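Margaux Cordier
01/08/2020

Saturday project: one home for all the snacks. Until this morning they lived in 10 different places, most of them my coat pockets.

Rule one, everything goes in the green tray. Rule two, if it doesn't fit in the green tray, I eat it. I'm very committed to rule two.

Armelle says crackers and dried fruit should be kept apart. Armelle also irons pillowcases.

I considered sorting by date — then I read a date and stopped considering.

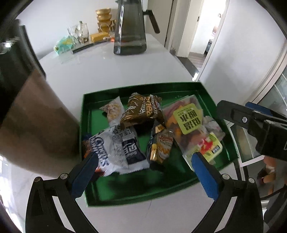
Anyway, the cat biscuits are mine. Everything else is open to guests, within reason, until November.

Update: 2 guests. Rule two no longer needed.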